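Repair by Weight
Upholstery foam is sold on feel and fails on numbers. A small workshop in Graritz has been keeping the numbers.

A seat cushion loses height in two ways. The first is softening, in which the cell walls of the foam bend and stop pushing back. The second is permanent set, a loss of thickness that remains after the load is removed. Owners complain about the second. Kagiso Ndlovu, who runs the Joubert workshop, says the first accounts for most of the chairs and couches she is asked to rebuild.

Her records cover 2292 cushions. Each was weighed, measured at the center and at the four corners, and loaded with a flat plate for 16 hours. Height was read again after a rest of equal length.

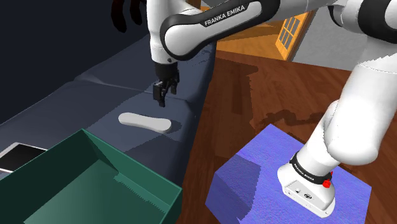
Robot arm and gripper over a dark padded surface, with an open green bin at lower left. Computer rendering.

Density predicted the outcome better than firmness did. The two are often confused in showrooms. Firmness is the force needed to press a foam down by a set amount; density is mass per unit volume. A soft foam can be dense, and a hard one can be mostly air. In the Joubert records, 59 percent of the failed cushions had been sold as "firm."

Covers matter more than the trade admits. A tight cover holds the foam in slight compression at all times, and a cover with no vent slows the air leaving the cells, so the seams carry the load instead.

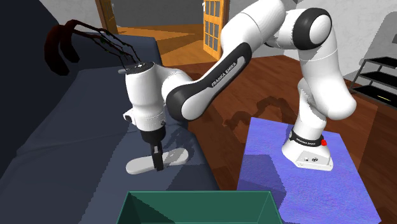

Ndlovu now cuts a vent strip into the rear panel of every cover, normally 2 inches wide, backed with open mesh. The Casenetti pattern books put it on the underside, where a solid deck will block it. Older Trokby frames use webbing and can take it in either place — provided the webbing has not been boarded over in a past repair.

Foam for the next series of tests is due in December. It will be loaded at the front edge only, where people sit down and get up.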